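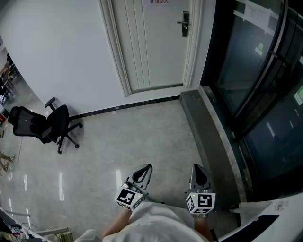
Search this site
Enter keywords Go

Skusedance hand-held gripper kit: notes from an open day

Posted in January by the editor

Hedbridge held an open day at its workshop this month, and most of the afternoon was given over to the Skusedance kit. It is a pair of grippers you hold in your hands and use to do ordinary tasks. The recordings are then used to train a robot arm. I had two turns with the kit, with a talk in between, and this review is based on that.

The version on show costs $535 for the pair, without cameras or software. Each gripper carries a white cube printed with a black pattern, and the pattern on the left is different from the one on the right. The software uses the cubes to work out where each hand is and which way it is pointing. The fingers are dark, and the right one narrows toward the tip.

Setup was quick. A member of the staff helped me get my grip right, checked that both cubes were being picked up, and started a recording. I was told to stand still for a moment at the start and again at the end. After that I walked to a table and moved cups from one tray to another.

The first thing I noticed was the weight. One gripper is fine. Two of them, held out in front of you, get tiring after 20 minutes or so. My forearms were sore by the end of the second turn. The handles could use more padding, and I would like a strap that takes some of the load off the wrist.

Control is good. The fingers close smoothly and I could feel when I had hold of something. Cups and small boxes were easy. A thin card lying flat on the table was not, and I gave up on it after several tries. Staff said a softer fingertip is in the works but had no date for it.

Tracking was less even. It held up well when I worked slowly and kept the cubes facing forward. When I turned my wrists inward to reach behind a box, the left one dropped out, and the software marked that part of the recording as bad. It does this clearly, with a red bar on the timeline, so you know what to redo. Bright reflections from the ceiling lights also gave it trouble in one corner of the room.

The talk was given by a team from Memon, who have used the kit for most of a year. They have 4000 recordings so far and showed a robot arm folding a towel after training on part of that set. It managed the first fold neatly and made a mess of the second. They ran it again and got much the same thing. I was glad they showed it live.

I also asked how it compares with the Mkhize rig, which I tried last year. The Mkhize is lighter and more comfortable, but it needs a base station in every room. With Skusedance you can walk from one room to the next and keep recording.

Good: easy to learn, clear error marking, works from room to room.
Not so good: heavy as a pair, hard handles, poor with flat objects.

For a small lab or a school club with some patience, I think it is worth the price. If you plan to record for hours at a time, wait for the next handle design, or budget for several people taking turns.

Contact us | Copyright, all rights reserved | Back to top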